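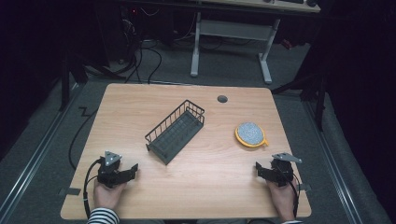

*Table 2, both grippers held on the near edge, rack and scrubber out.*

January 3, 2025. Back in the bay. Skye and me, with Callum due after lunch, which in Callum terms means three.

Left gripper first. Over December it picked up a lag on closing: squeeze, pause, think about it, close. Callum's note on the whiteboard said "feels haunted". Opened it up and found the jaw slide full of grey fluff, most likely carpet. Brushed out, wiped the rail, one small dab of grease. There was already far too much grease in there from last time (my handwriting on the service tag, so no further inquiries). Closes cleanly now. Did the right one the same way while the driver was out. Much less fluff in it.

Marker plates. Checked the screws on both. Left plate had a loose one at the back corner, enough to rock with a fingernail. That would explain the left pose wandering in the Kedasov runs, which we had been blaming on the tracking software for 2 weeks. Apologies to the software. Threadlocker on, leave overnight before anyone leans on it.

Cables. Left one still loops down over the side of the table and still finds something to catch on when you reach across for the rack. Tried it over the shoulder, hated it. Ji-hoon wants it up through the grommet, but that's at the far side and I don't think the cable has the length. Measure before arguing. The nest under the back desk is unchanged and I'm not touching it without Anum, who is the only one who knows what feeds what.

Table hasn't shifted against the tape. Left tape is still down, fine, so redo it before Monday.

Cycle test: 500 open/close on the right gripper, no faults. Left gets the same once the threadlocker has cured. After that, 20 picks each on the scrubber, by the yellow rim. The speckled pad sheds and I've only just got the fluff out.

To do:

- left gripper cycle test (Skye)
- cable length to grommet (me, with an actual tape measure)
- order jaw pads from Gunn, we're down to 7
- ask Morven whether the Umetberg crew still want the dish rack task on the same table height
- hide the grease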